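Chapter 3
Cloth That Lies Flat: Spreading, Smoothing and First Folds

Before you begin
In this chapter you will learn to
- spread a crumpled cloth on a work surface
- find the straight edge and work from it
- decide when a cloth is ready to fold
- keep clean linen and the floor area in order

Words to know: crease, hem, bunching, rolled edge, bundle, grain

3.1 Why we start with a plain white cloth

In many linen rooms the first task for a new worker is also the simplest one. A white cloth comes out of a bag or a basket, and it must be made flat. It has no pattern to guide the eye, and no coloured border to show which side is the long one. For this reason it is a good cloth for learning. What you can do with a plain white cloth, you can later do with a striped tea towel or a printed tablecloth.

The exercises in this book were prepared for the linen course at Cimdale, where the learners handle 1,371 pieces in one term. Most of these pieces are small. The large ones come later, in Chapter 10, when the learner already has the habit of looking at the edges before the middle.

A cloth which has been crumpled does not show its shape. You may see a high point where the fabric stands up, and beside it a wavy border, and you may believe that the wavy border is a short side. Often it is a long side that has been pushed together. Look for the longest straight line you can find, even if it runs at an angle across the table.

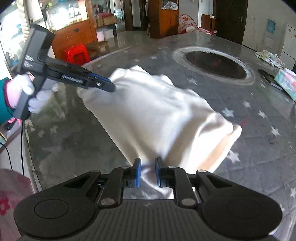
When you have found the straight side, do not pull it at once. Hold it near one end and lift it a little, so that the fabric under it becomes free. Then draw it slowly away from the bunched part. If you pull quickly, the whole cloth travels with your hand and the creases travel with it.

An edge may also be rolled under itself. A rolled edge makes a soft shadow along the side of the cloth, and beginners take this shadow for a hem. Pass a finger under the edge to find out. If the fabric opens, it was only rolled, and you must open it along its full length before you continue.

3.2 The table and the floor

A table is the usual place for small and middle pieces. A dark top is helpful for white linen, as the outline of the cloth is easy to see against it. For white tops, the Pamow workbook advises a grey underlay, and we agree with this advice.

Very large pieces do not fit on a table. They hang down on all sides, and their own weight pulls the fold out of line. In small rooms the floor is then used for laying out. This is allowed in our course for practice cloths and for pieces which will be washed again. It is not allowed for finished linen.

If you lay out on the floor, observe the following:

1. Sweep first. Small fragments of paper and thread stick to white fabric and are pressed into it by your hands.
2. Choose a place away from the counter, so that you can walk around at least 3 sides of the cloth.
3. Move other linen against the wall before you open the cloth.
4. Flatten the middle first, then the edges. On the floor the edges crumple again each time you step near them. 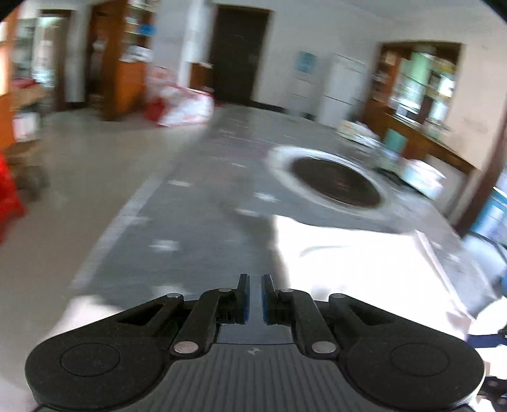

Manurung, in a letter to the Seditz course office, objected that the floor should have no place in this chapter at all. A learner who kneels on the floor for one term, the letter said, will kneel on the floor for ten years, and two tables pushed together would serve as well. The office answered that many rooms have only one table. We have kept the section, but teachers who have the space may follow the letter.

3.3 When is a cloth ready to fold?

A cloth is ready when all four corners can be seen and no side is rolled. It does not have to be perfectly smooth. A thin crease across the middle will usually disappear under the first fold, if the fold is made along it. A crease that crosses the fold at an angle will stay, and it must be smoothed out first with the flat hand, from the centre to the nearest edge.

Exercise 3A
Take a plain white cloth and crumple it with both hands. Let it fall on the table. Without touching it, write down where you believe the four corners are. Then open the cloth slowly and compare with your notes. Repeat until you find all the corners on the first try.

Exercise 3B
Work with a partner. One learner rolls a single edge under, and the other must find it by touch with closed eyes. Change places after each turn.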